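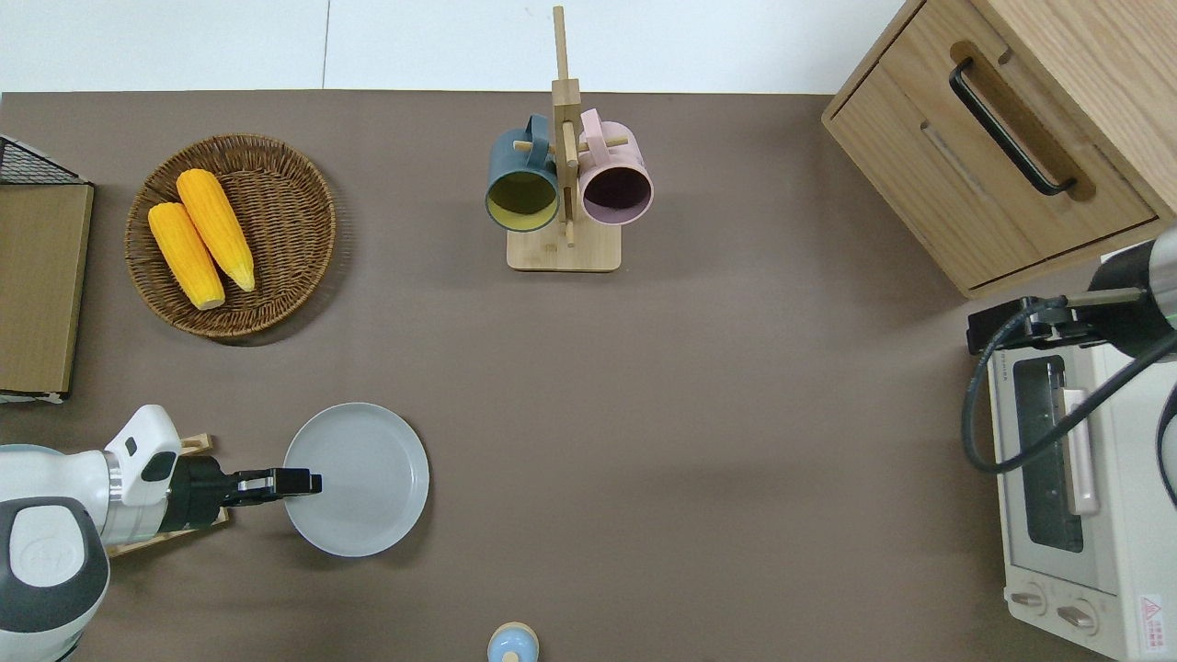
Corn in the basket, plate still empty.

Load-in was meant to be at 2 and I got there at 6. Van trouble, then rain, then the road into Drokine shut for a burst main and a man in a yellow coat waving everyone back the way they came. Two cymbals and a bag of chains on my lap the whole way. The driver didn't ask.

The hall was the old pump house. Cold. One bar heater by the door, facing the wrong way. The others had set up already, bass clarinet by the wall, the prepared piano in the middle with its lid off and half a cutlery drawer inside it. They were playing when I came in and they did not stop. I stood there dripping. It sounded like someone moving furniture in a flat upstairs, somebody careful, late at night, and then under it a tune.

I knew the tune. Couldn't place it.

We called ourselves Halim, that winter. Before that Nullia, but there was a fight about Nullia and the trombone kept the name. Fine. He kept the good microphone too.

I put the drum down. Put the chains on the drum. Waited for a gap and there wasn't one so I went in anyway, brushes first, hardly touching, then one chain let down link by link on to the skin. The clarinet looked over. She does this thing with her eyebrows. I took it to mean less, and I gave her less, and then she wanted it back.

What we were making was the Zundemik piece. Seventeen cards, one for each of us to turn over whenever we liked, and on every card a single instruction in pencil. Wait for a bus. Play what your mother hummed. Leave. The composer had died in January and the cards came in the post a week later, second class, with a stamp missing so we had to pay at the depot to get them. No letter. We split them up on the floor of the clarinet's kitchen and nobody swapped.

I'd never turned mine over, the last one. The others I had done to death in rehersal.

Doors at half past seven. The pump house holds 215 standing and I think we got a row and a bit, coats on, a child with ear defenders. Someone had brought soup. You could hear the spoon.

We started without starting. Piano, one fork rattling against one string. Then clarinet, all breath. I turned a card - be late - and laughed out loud, and the laugh went round the walls and came back lower, and the piano answered it. Properly answered, the same fall in it. So I had to play after that, there was no getting out of it.

Don't know how long. The heater ticked. At one point the rain got louder than us and we let it.

Then the tune again, from the piano, slow, with the cutlery buzzing all over it. And this time I had it. It was the one he used to whistle in the corridor outside the practice rooms, years back, when he wanted us to know he was coming and we should look busy. Four notes up, one down, a stop. He never finished it. He'd be at the door by then.

I turned over my last card.

Nothing on it. I held it up to the light and there were the dents where the pencil had been, and been rubbed out, and I couldnt read them.

The clarinet was looking at me. The piano had got to the stop and was holding it, foot down, everything ringing.

I picked up the brushes.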